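Nesting, stacking and the cupboard of plastic cups

19 December 2024
Posted by the Botska kitchen page

I have a cupboard by the back door that I call the cup cupboard, though for most of this year it was more of a cup avalanche. Open the door without a hand ready and something bounced off your foot. Plastic ones mostly, the sort you buy for a picnic in July and then keep for ever because there's nothing wrong with them. With a houseful coming next week I finally sat on the kitchen floor with a mug of tea and sorted the lot, and I've had enough messages about the drawer dividers post that I thought I'd write this one up as well.

I counted them, which I wish I hadn't. There were 47. Four of us live here!

Start by getting everything out

I know, I say this every time. But you really can't sort cups while they're still in the cupboard, you just move them from the left side to the right side and feel busy. Spread an old towel on the floor or the table and put the whole lot on it, lids and all. Then wipe the shelf while it's bare, because you won't get another chance until next Christmas. Warm water and a drop of washing-up liquid is plenty. If there's an old sticky ring that won't shift, lay a wet cloth over it and go and do something else for a bit.

Pair up by shape before colour

This was my big mistake for years. I'd stack all the greens together and all the blues together because it looked nice, and the stacks leaned like anything. Two cups in the same colour can have quite different sides, especially if they came from different shops. What you want is the same slope and the same rim. Drop one into another and see how far it goes down. If it sinks in a good way and sits level, they're a pair. If it perches on top and rocks, it belongs with something else (or with nothing, in which case see the bit about letting go, further down).

Rims are worth a look too. A thick, rolled rim gives you something to hook a finger under when you want to get the stack apart again, and it stops the sides spreading. Thin straight rims tend to split first, at least in my house, where they get dropped on tiles.

Don't go mad with the height

I keep my stacks to six. Any more than that and the bottom one takes all the weight and you have to tip the whole tower sideways to get it past the shelf above. Short stacks at the front, taller ones behind, and leave a gap the width of your hand so you can reach in. My shelf is 31 cm deep and I get two rows in comfortably. I did try three rows and was back to the avalanche by the weekend.

Dry them properly first

If you stack plastic cups straight from the rack there's always a bit of water hiding in the bottom, and it sits there between the two and goes stale. You'll know the smell. I turn mine upside down on a tea towel after washing and leave them for up to 90 minutes, longer if the kitchen's cold, and then run a dry cloth round the inside of each one before it goes away. The dishwasher never gets plastic dry, whatever setting you use, so those need the cloth as well.

For cups that already smell a bit cupboardy, a spoonful of bicarb in warm water overnight does the trick. Rinse well. Lemon juice is nice too if you've got half a lemon going soft in the fridge - just rub it round and leave it for ten minutes or so before rinsing.

Check each one for creases and dents

Hold each cup up to the window and turn it round slowly. A faint line across the side isn't a reason to throw it out, plenty of mine have them and they hold squash perfectly well. What you're after is anything you can feel with a fingernail, or a line that's gone cloudy white, which in my experience is where it's going to go next. Fill the doubtful ones with water and stand them on a sheet of kitchen roll while you get on. A damp patch tells you all you need to know.

I'm very fond of the pale minty green ones and would have kept them even if they'd been useless, but they nest nicely, with one sitting inside the other and that chunky rim wrapped round it.

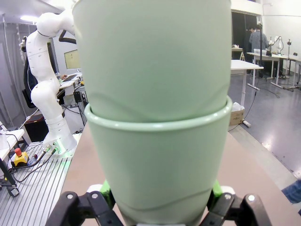
When two cups get stuck

We've all done it. Somebody pushes one down hard to make it fit and then the pair won't budge. Please don't go at it with a knife, you'll mark the plastic and probably yourself. Here's what I do, in this order.

Hold the outer cup low down with one hand and twist the inner one gently with the other. Twist, don't pull. Pulling straight just makes a vacuum and the two hang on to each other all the harder.

If that doesn't work, stand the outer cup in a bowl of warm water (hand-hot, never from the kettle) and pour cold water into the inner one. Give it a couple of minutes and twist again. The outer one loosens a touch as it warms and it's usually enough.

Still stuck? A drop of washing-up liquid run round inside the rim, leave it to creep down, then twist. I've only had one pair beat me completely, and they now live in the bathroom as a single, very sturdy toothbrush mug.

To stop it happening again, put a strip of kitchen roll between the two before you stack them. A paper cupcake case works as well and looks sweeter, if you've got a few left over in the baking drawer.

Letting some go

I got mine down to 31. The rest went off in a bag, apart from the cracked ones, and I kept a few of those for the shed. Cups past drinking from are ever so useful. I've got one for plant labels, one for pegs, one for scooping compost and one with a few holes poked in the bottom for starting sweet peas. Don't forget to mark them so they don't wander back indoors - I put a big cross on the bottom in permanent pen.

If you're passing cups on, give them a good wash and tie each stack with a bit of string so they arrive in one piece. And check underneath for old price stickers. A dab of cooking oil on a cotton pad gets the glue off, then wash again.

A last word about lids

Lids don't nest. I've tried everything. They now stand on their edges in an old loaf tin at the end of the shelf, like toast in a rack, and I can flick through them to find the right one. If a lid hasn't got a cup, out it goes the same day. I'm strict about that one because I once kept a purple lid for years and there was never any purple cup.

Next time I'll be doing the tea towel drawer, so if you've got a folding method that survives teenagers please send it in.

Filed under: Kitchen cupboards, Storage, Washing up

More from Botska
Drawer dividers from cereal boxes
Getting tea stains out of a Perrin flask
My Tonberg shelf risers, one year on
Five uses for an old loaf tin
Does Juvutia descaler work on kettles?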